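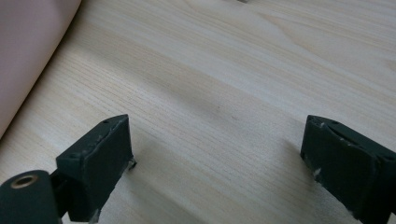
Vol annulé ou décalé, faut réagir vite. Premier truc : capture d'écran du mail de la compagnie AVANT de cliquer sur quoi que ce soit. Le bouton « accepter le nouvel horaire » est souvent le plus gros, et après c'est fini, plus de remboursement. Ensuite tout étaler à plat, billets, reçus, cartes d'embarquement -- un plateau en bois clair comme celui-ci, bien lisse, sans tache, c'est parfait pour photographier les papiers. Pas la nappe à fleurs, illisible.

Les reçus : taxi, repas, hôtel. Tout garder, même le sandwich. J'ai récupéré 92 euros en avril rien qu'avec ça, sur une correspondance ratée à Runau. Papier thermique = photo le jour même, ça s'éfface.

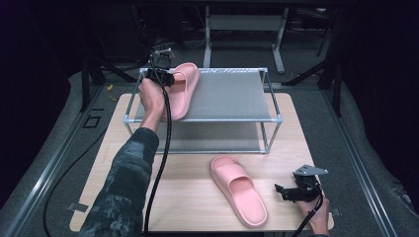 Une enveloppe par voyage, numéro de réservation dessus au feutre. Dedans on glisse aussi l'étiquette bagage, celle qu'on jette toujours.

Au téléphone : noter l'heure, le nom de la personne, ce qu'elle promet. Demander un mail de confirmation pendant l'appel, pas après. Damilola Tijani me souffle d'appeler très tôt, moins d'attente. Testé, 7 minutes contre presque 100 l'après-midi.

Bon d'achat proposé ? Lire la date limite. Si vous ne repartez pas dans l'année, demandez l'argent -- quitte a relancer deux fois.

Classé dans : Trucs et astuces > Voyages & papiers
569 partages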